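About Prodow

Prodow makes play tables and thick felt-look mats for nursery schools and home daycares. We started in Preltmont with 3 people and one table design. Today 80 schools use our tables, and the workshop on Hyun Street has a staff of 11.

Our catalog is short — 51 items, most of them small.
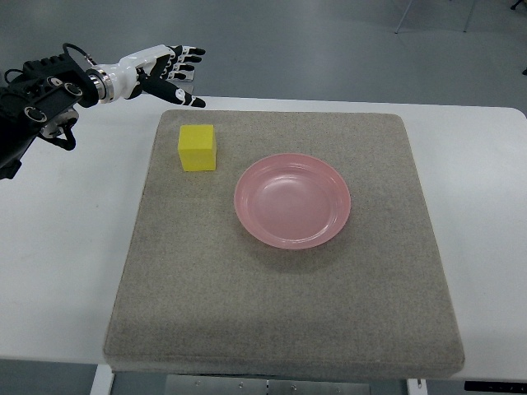
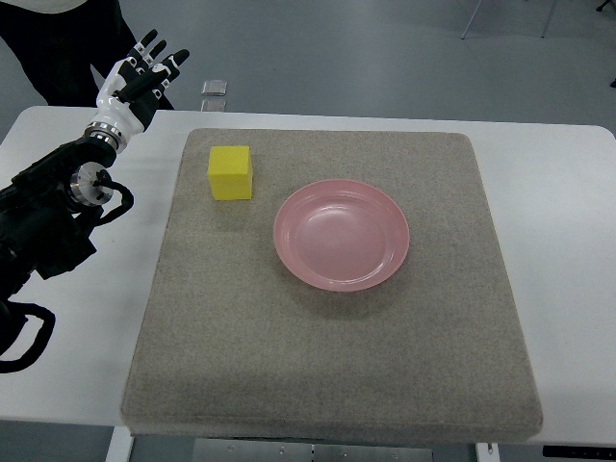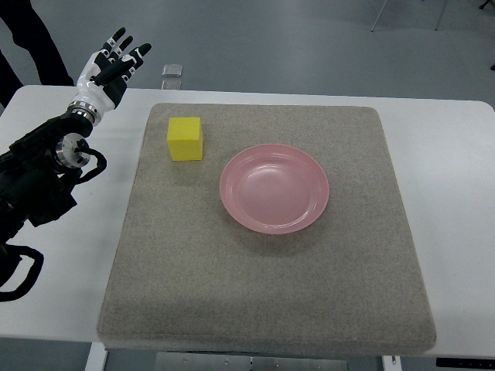
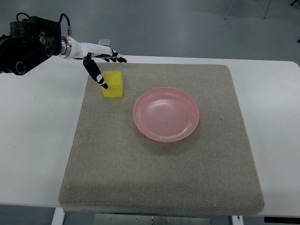
Mats are the part of the catalog we get asked about most. A square one should cover the middle of the table and leave a strip of bare top at each side. We like a speckled gray because bright things are easy to find on it, like the yellow cube and the pink plate. Order the mat with the table or by itself.

Schools near Preststead can pick up orders at our second location, open until 4 in the afternoon. Everyone else gets delivery — please measure your doorway first.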